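Cómo poner orden en un almacén de paquetes sin perder la fe en el cartón

Por Emiliano Gallardo
Julio de 2018

Todo almacén pequeño empieza igual: con un estante, una mesa y la firme promesa de que los bultos no se van a quedar en el suelo. En Mernell la promesa nos duró 3 semanas. Lo que sigue es el método que usamos para recibir, revisar y apilar cajas cuando ya no cabe ni una más y acaba de llegar otra furgoneta. No requiere software. Requiere un rotulador, cinta y cierta resignación.

Lo que hace falta

Cinta transparente de embalar, de la buena. La barata se parte en tiras finísimas y pasará usted media mañana buscando el extremo con la uña.
Un rotulador grueso, atado a la mesa con un cordel. Sin cordel, calcule que lo compra dos veces por semana.
Un par de cajones de plástico resistentes.
Una mesa despejada. Sí, despejada. Ya hablaremos.

Paso 1. Coja la caja antes de creerle a la caja

El cartón miente. Una caja enorme puede llevar una lámpara de papel y una pequeñita puede contener, por lo visto, un yunque. Antes de levantar nada, incline el bulto un poco con las dos manos y note hacia dónde se va el peso. Si algo rueda dentro, déjela donde está y apúntelo. Si algo tintinea, apúntelo también, con mejor letra.

Agarre siempre por los lados, con los dedos abiertos, nunca por la cinta ni por las solapas. La cinta está para cerrar, y las asas improvisadas duran exactamente hasta la mitad del pasillo. 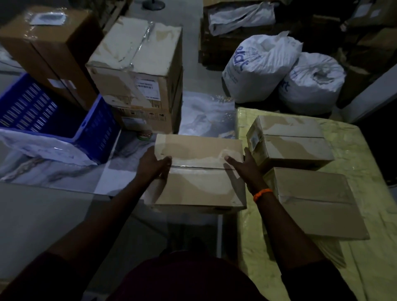
Compruebe después la costura superior. Pase el pulgar a lo largo: si la cinta se levanta en una punta, ponga otra tira encima, más larga, que baje un palmo por cada costado. El cartón reutilizado es perfectamente digno mientras las esquinas aguanten. Cuando la esquina se hunde al apretarla, la caja se ha jubilado, aunque ella no lo sepa, y toca cambiar el contenido a otra.

Paso 2. Separe por destino y no por simpatía

La tentación es juntar las cajas que se parecen, porque así la pila queda preciosa. También queda inútil. Nosotros separamos por cliente: lo de Flaten a un lado, lo de Yakubu al otro, y lo de Wotow lo más cerca posible de la puerta, que siempre lo recogen con prisas y de mal humor.

Dentro de cada grupo, lo pesado y grande abajo y lo ligero arriba. Parece una obviedad hasta que uno visita otros almacenes. Tope de 5 alturas para cajas medianas. La sexta la pone siempre alguien optimista.

Paso 3. Lea lo que lleva impreso

Los dibujitos de manipulación no son decoración. Korkor Akolgo, que me enseñó casi todo lo que sé de este oficio, me hizo girar una vez un palé entero porque las flechas miraban al suelo. No levantó la voz. Habría sido mejor que la levantara.
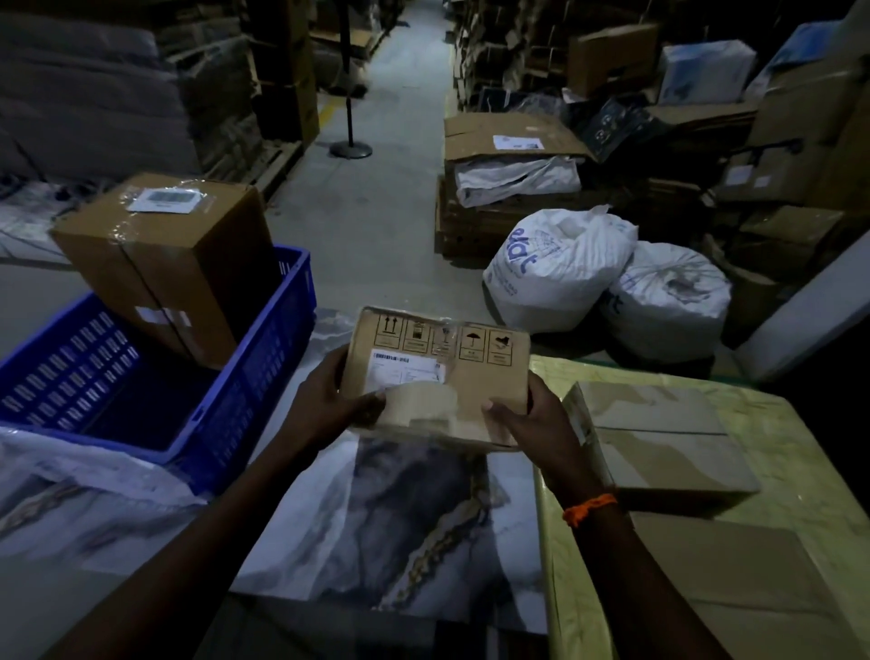
Para revisar los símbolos, ponga la caja de canto sobre la mesa, a la altura del pecho, y busque el borde donde van impresos. No se quede con el primero que encuentre. A veces vienen todos en fila, las flechas hacia arriba, el del apilado, la copa de frágil, el paraguas, con la etiqueta de envío pegada justo debajo, y entonces el trabajo se hace de un vistazo. Otras veces la etiqueta está plantada encima de la copa, y así se rompen las vajillas. Si le pasa, dibuje la copa al lado con el rotulador. No hace falta que le salga bien.

Paso 4. Devuelva el aire al pasillo

Al terminar el turno, recoja plásticos y recortes, pliegue las cajas vacías y deje libre el paso. Las planchas de cartón plegado se guardan tumbadas; de pie se van abriendo solas y acaban en medio, esperando un tobillo. Lo dudoso se queda en uno de los cajones de plástico con una nota: qué falta, quién lo ha visto y a quién hay que llamar.

En diciembre el tope baja a 3 alturas, las pilas se hacen más anchas y el café, más cargado.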